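Vurkside opens its two-armed practice room to home users

22/10/2024
119 shares | 6 comments

If you've ever wanted to try running a two-armed robot without clearing out your garage first, Vurkside has something fun for you. The company's new simulator, called Berari, puts a full robot in a rendered living room and lets you take the controls from an ordinary computer. It went live this morning after a test run in September, and we've hardly been able to leave it alone!

You start with the arms. Each one has its own gripper and its own view, and flipping between the views is half the learning (and most of the laughs). 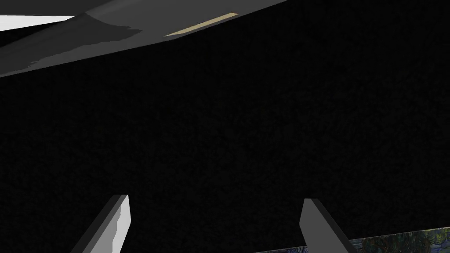 Osaze Iyamu, who leads the project, says the wrist views were the feature testers asked for most. "People want to feel where the hand is," he told us. "Once they stop fighting the angles, they get good quickly."

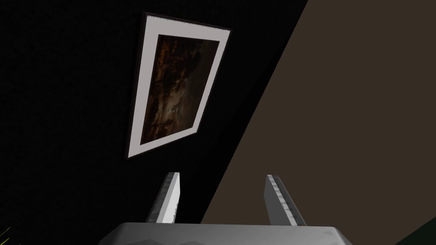

A gripper view in Berari, fingers open, with one of the room's framed pictures overhead.

The room itself is a treat, with paintings on the black walls and a laptop set out on a white table. Testers logged 1778 sessions before launch, and Iyamu's team used their notes to smooth out the arm controls.
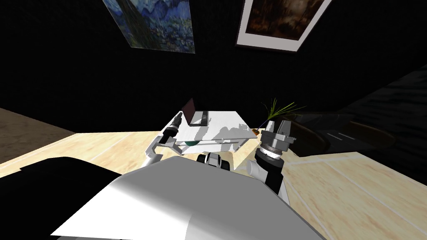
HOME ROBOTICS

Our favorite part is the two-handed work. Picking things up with one gripper is a nice warm-up, but getting both arms to agree on a single object is where Berari really shines. You have to match your grip on both sides and keep the arms moving together, and it's harder than it sounds.
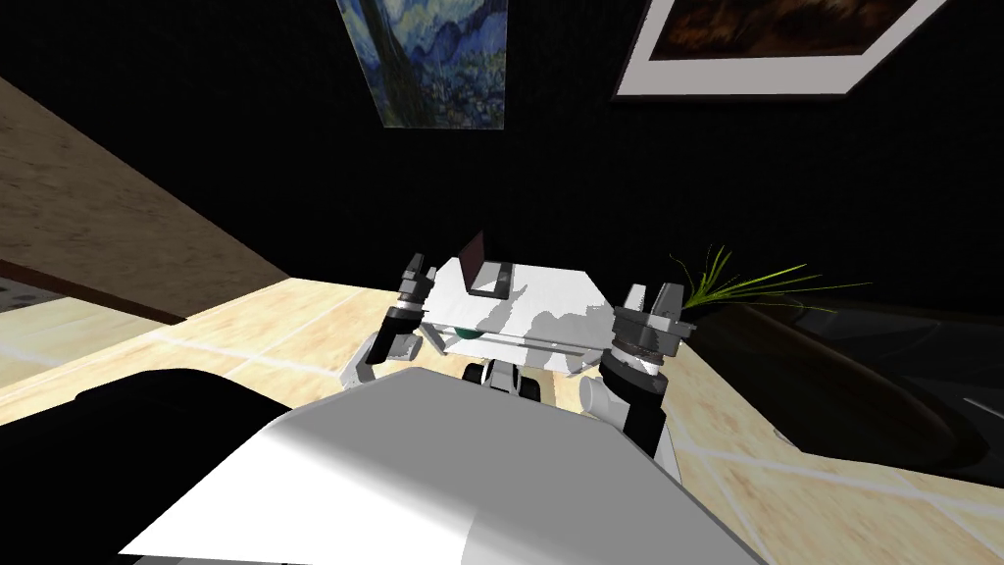

Adebayo Nwachukwu, who teaches an evening robotics class at the Nalel workshop, has already signed up his students. "They were arguing over whose turn it was," he said. He'd like to see a slower beginner mode, and so would we.

Berari costs $100 for a year, with all six practice rooms included. A second robot body, Chaudhary, is in the works.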